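Budgeting for a two-arm assembly cell: a planning lead at Carnell on what the quote leaves out

7/26/26

Carnell makes small molded and machined subassemblies and has been planning its first two-arm robot cell since February. The company's planning lead agreed to go through the budget with us line by line, on the condition that we print proportions and quantities and leave out prices.

The first draft of the budget had the arms, the hands, a controller and installation. "It was one page," the planning lead said. "I took the supplier's quote from Cedau, added freight, added a contingency and sent it up. It came back with a question about fixtures, and I had no line for fixtures."

The current draft has 42 lines. The hardware quote covers 8 of them. The rest are tooling, test parts, floor work, guarding, training, spares, software renewal and internal labor. Internal labor is the largest item outside the hardware, and it was missing from the first draft entirely.

Carnell compared two suppliers. Cedau quoted a complete package with arms, multi-finger hands and cameras under one support contract. Plilora quoted the arms alone and left the choice of hand to the customer. The Plilora figure was lower on paper. Once Carnell added hands, mounting, cabling and the engineering hours to make them work together, the difference was small enough that the decision moved to service terms.

"I would tell anyone to compare at the level of a working cell," the planning lead said. "If one quote stops at the wrist and the other one doesn't, you have two different products."

The hand was argued over longest. A two-finger gripper costs less, has fewer joints to maintain and is enough for a part that arrives the same way every time. Carnell's mix doesn't meet that condition. Its parts include rings, pegs and cylinders in several diameters, and the planned work includes placing them on or into matching plates. With simple grippers, the budget needed a tool changer and a set of custom jaws. With jointed hands, it needed a larger spares allowance.

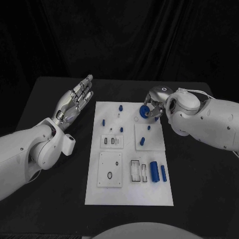
Before committing, Carnell ran a bench evaluation using a standard task board. The planning lead recommends paying for this stage separately and writing down the pass criteria first. Carnell set 200 attempts per part type and logged each failure by cause: missed grasp, drop, misalignment at insertion, or operator stop.

"The success rate is one number and it goes on the slide," the planning lead said. "The cause log is what changed the budget. Misalignment sent us back to fixture tolerances. That was our own cost, and it would have been there with either supplier."

The evaluation parts were their own expense. Pegs and rings wear with repeated handling, and a worn peg goes into a hole more easily than a new one, so the results drift in the robot's favor. Carnell now budgets for replacement sets and measures them at fixed intervals.

Software was handled through Ifans, the integrator. The contract separates the initial task setup from the addition of new parts. Carnell expects part changes every year, and the planning lead wanted a fixed rate for each new part family before signing. "Ask what it costs to add part number two. If the answer is an hourly rate with no estimate, put your own estimate in and make it high."

Spares were set at one complete hand on the shelf, plus cables. The supplier's standard repair turnaround was longer than the cell could be allowed to stand idle, so the choice was a spare or an upgraded contract. The spare was cheaper over the planning period of 5 years.

Carnell depreciates the arms over that whole period. It does not assume the same life for the hands, which carry a separate replacement line starting in the third year. Training is also split, with one line for operators and another for the two technicians who will do recovery and recalibration.

Asked what is still open, the planning lead named floor space. The cell drawing shows the footprint of the table and guarding but leaves out the access needed behind it for service, roughly a meter on the current layout. The space is now used for incoming material racks. Moving them is line 42, and it has no figure against it yet.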